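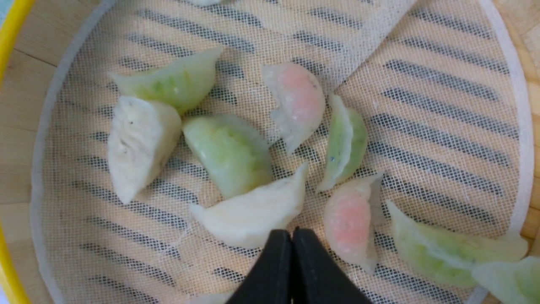 Vuvetti Mesh Steamer Liner, white, round. Bought the pack of 6. Four stars out of five, and the missing one is for the folding.

I have lined steamers with parchment, with cabbage leaves and, during one low January, with a coffee filter cut open and flattened by hand. Parchment works fine until it floats. Cabbage works fine until you realize you now own most of a cabbage. So when the kitchen shop in Meltthorpe put these by the register I handed over my money with the optimism of someone who has been let down only by vegetables.

It's a fine off-white mesh with a hem around the outside, and that is the whole product. You wet it, wring it out, spread it over the slats and put your dumplings on top. The weave is open enough that you can see the slats through it, so steam has no trouble getting up, which is more than I can say for the silicone disc I had before. (The silicone disc is now a coaster for a very large plant.)

On sticking: very good. I do green half-moons with a vegetable filling, pink ones, and plain white ones when I run out of ambition. The thin translucent wrappers used to leave their bottoms behind like lizards leaving tails. Over 8 batches I've lost a single wrapper, and I had been poking that one. Give them a minute off the heat before you lift. The wrapper firms up and lets go by itself.

Now the folding. It comes creased from the packet and the crease has a long memory. I've soaked it, pulled it and left it overnight under a dictionary, and still one side likes to double over on itself. The food doesn't seem to mind. I do, a little, every time. The Nustness liners I had years ago were stiffer and lay flat, but they frayed at the edge and I ended up picking threads out of a bun, so I'll take the wrinkle.

Washing: warm water, a drop of dish soap, hang it over the faucet. Don't put it in with the towels. My neighbor Melahat Besides-being-right-about-everything Baysal warned me about that and I got mine back smelling of fabric softener – one liner down, five to go. Chili oil leaves an orange shadow that I've stopped fighting.

Sizing is by diameter and they mean it. Mine are 25 cm and reach nicely to the rim. If you're between sizes, go up and let the hem ride against the side. Başaran sells a cotton version that is thicker and takes forever to dry, and I can't see what you'd gain.

Would buy again, probably after the next laundry accident.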